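Fui ao dia aberto do laboratório da Greltero e saí de lá com a cabeça cheia! Quem nos guiou foi a Jui-lin Yeh, que trata do planeamento de movimentos, e fiquei colada à bancada dela - um braço, uns cubos coloridos e um ecrã com a fila de tarefas. O planeador chama-se Drotwood e já vai em 358 tarefas de teste. 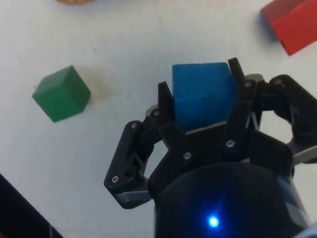

Como é que o planeador escolhe a pega? Gera 112 candidatas para cada objeto, deita fora as que chocam com os vizinhos e fica com a que pede menos movimento ao pulso.

Ainda espreitei o simulador (adorei!), onde correm 1.000 cenas por noite antes de mexerem no código do controlo. Para setembro prometem outra visita, e eu já deixei o nome na lista.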